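We use cookies to remember your preferences and measure traffic. Accept | Manage settings

Relabeling grasp phases without touching the policy

Most of August went into one question: how much of our failure rate on bottle handling comes from the policy, and how much from the labels it was trained on. I suspected the labels.

The baseline is a Prilby checkpoint fine-tuned on 455 teleoperated episodes. Each episode is split into reach, close, lift, transfer and release. The boundaries were set by a threshold on commanded finger position. The operator's command leads the real finger motion by a variable delay, so "close" often starts while the hand is still traveling. The policy learns to close early and pushes the bottle before it has a grip.

Catríona Dunne suggested moving the boundary to the first sustained rise in motor current. I wrote that as a small pass in Grokell and ran it over the whole set. It moved the boundary by more than two frames in 178 episodes. The rest were left alone.

I retrained with the same seed, schedule and augmentation, then ran 90 trials per checkpoint. Early closure was the failure in 43 of the baseline trials and in nearly half as many after relabeling. Release failures did not change, and I didn't expect them to, as the release boundary still uses the old rule.

Neck grasps benefited more than body grasps. The target is narrow there, and a small error in closing time costs more.

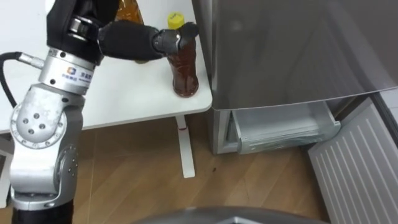

The current signal has its own problem. Soft plastic gives a slow rise with no clean edge, and the detector fires late on it. I tried a lower threshold, but then friction in the finger joints sets it off during free motion. A per-object threshold would work and I don't want to maintain one.

Next is the same pass for release, using the falling edge. If that holds up on Saturday's batch I'll merge it into the Simero branch.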